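Notes pour la causerie du 12 janvier, version longue (je couperai en parlant, promis)

**Ouverture.** Remercier Margit Kozma pour l'invitation et pour le thé. Dire tout de suite que je vais parler du silence dans la lecture à voix haute, et que je vais essayer d'en laisser un peu. Respirer.

**1. Mon grand-père lisait mal**

- Il lisait le journal à table, trop vite, en avalant les fins de phrase, et pourtant nous l'écoutions tous, fourchette en l'air.
- Raconter l'histoire de la nécrologie du voisin (ne pas trop rire avant la chute, je le fais toujours).
- Passer doucement aux veillées de Vanags : 12 personnes, un poêle, un seul livre qui circulait.

**2. Où l'on s'arrête**

- La virgule n'est pas une consigne de respiration, même si c'est ce qu'on nous a appris à l'école. Lire le paragraphe de la gare deux fois, d'abord en respectant chaque virgule, puis à ma façon.
- Demander à la salle laquelle des deux versions elle garderait. Laisser répondre, vraiment, sans meubler !
- Si le temps le permet : les 400 pages lues à Lamisi Addo pendant sa convalescence, et la fois où elle s'est endormie juste avant le mariage.

**3. Le noir entre deux chapitres**

Ralentir ici. Boire une gorgée d'eau.

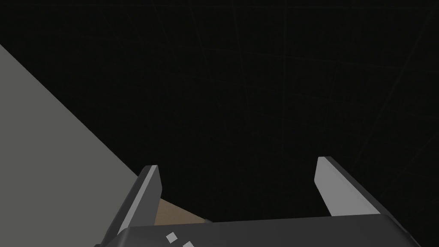
Raimonds Jõgi m'a écrit qu'à son avis un silence de plus de cinq secondes inquiète les auditeurs, et qu'il préfère annoncer le chapitre suivant d'une voix claire. Je l'aime beaucoup mais je ne suis pas d'accord : les enfants, eux, attendent très bien.

**Fin.** Lire la dernière page du roman, sans commentaire. Rappeler que les livres prêtés sont à rendre en février, puis passer la parole à Darlene Arsenault pour les questions.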